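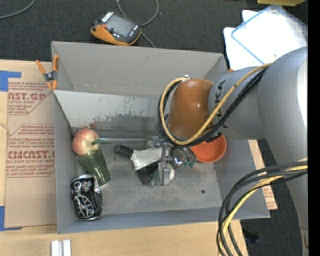 Sorting a box of mixed odds and ends goes faster if you set up the bench before you touch anything. These steps are for an open-top box that has collected drink containers, food, packaging and bits of hardware, the sort that ends up beside every shared workbench. Leave the box on the table at a height where you can see the floor of it. If the top has flaps, fold them back and clip them, as with the orange spring clamp on the rim of the grey box, so they don't swing in while you're reaching.

What you need

Four small tubs or cartons, a damp cloth, a dry cloth, a soft brush and a rubbish bag. A tray with a raised edge is handy for screws. I use the shallow Clemano trays, but an old baking tray does the same job.

Step 1. Label the tubs

Mark them Food, Recycling, Keep and Unsure. Write on tape and not on the tub, as the categories will change next time. Put Food closest to you.

Step 2. Take out food first

An apple perched on a plastic cup will roll as soon as the cup is moved, so lift the apple with one hand and steady the cup with the other. Check fruit for soft spots. Anything doubtful goes in the compost.

Step 3. Cans and cups

Tip each one over the sink before it goes in Recycling. Crushed cans can hold a surprising amount of liquid in the folds, and the torn edges are sharp, so pick them up by the ends. Rigid plastic cups go in Keep if they are sound. Check with your council before recycling the cracked ones.

Step 4. Long and thin things

Rods, dowels and offcuts should come out before you start digging underneath. Lift from the middle and keep the ends clear of your face. Store them standing up in a tall jar or a length of pipe. The Rolland rack in our workshop takes rods up to 20 mm across, and anything thicker goes on the wall.

Step 5. Rolls and tubes

Check what is lying under a roll before you pull it out. Tape down any loose end. If there's a cap, make sure it is seated, then lay the roll flat in Keep.

Step 6. Clean the box

Brush the floor from the far wall towards you and tip the dust into the rubbish bag. Wipe the walls with the damp cloth, top to bottom, then go over them with the dry one. Streaks on the inside walls usually need a second pass. Scuffs won't come out and can be left.

Step 7. Deal with Unsure

Set a limit of 11 minutes. Whatever hasn't been claimed or identified by then goes on the shelf with the date on it. We clear ours every June.

Flat sheets and their cardboard don't belong in the box. Stand them upright against a wall.

Huguette Vidal
Updated Wednesday, October 16, 2024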